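Home > Galleries > Kitchen Corner, Dredholm

Kitchen Corner, July

The kitchen corner on the ground floor at Dredholm was refitted over the spring and has been in daily use since July. This page collects notes on the things kept there, for anyone who will be using the corner or putting one together at another site. Most of it was bought secondhand from Chege. The table came from Jutbridge.

Notes by Godfrey Makokha. List of items kept by Bakari Mfaume.

The table
Brown top, large enough to leave the cutting things on one side and still have room to work. We looked at a narrower one first and sent it back. Wipe it down at the end of the day with a damp cloth. No spray cleaner, it leaves streaks.

The rail
White metal, perforated, with evenly spaced slots along the left edge of the table. Hooks from the Kusine set fit the slots. Please don't hang anything heavier than a hand towel on it.

Cutting board
Light beige with a dark gray rim and a curved handle. The handle goes to the back so it doesn't catch on a sleeve. We had a thinner board before this one and it slid.

Knife
White plastic. It will cut a cucumber if you don't hurry. Metal knives stay in the locked drawer and you sign for them.

Plates
The mint-green round one is the one most people reach for. There are 6 in the set, stored in the cupboard by the door. The whole set cost 60 at Chege, which was fair.

Fruit and vegetables
Delivered before 9 in the morning. Cucumbers are used the same week.

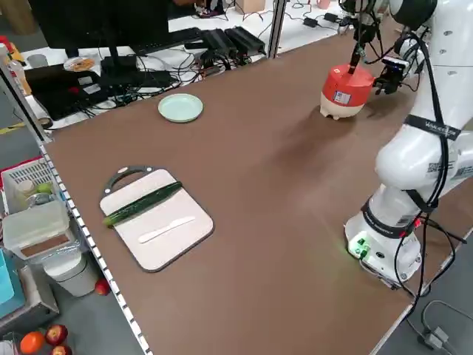 Apples go in the white plastic basket to the left of the table, green and red together. Oranges bruise less but take up more space, so we order fewer of them. Anything soft goes in the compost bin outside.

Storage box
Translucent plastic, so the contents can be checked without opening it. Bakari wants 3 more of the same size. The shop has been out of them for a while.

Costs
The corner came to around 126, leaving out the table. The full list is with Bakari, along with the receipts.

Next gallery: Dredholm, Upstairs Shelves
Back to all galleries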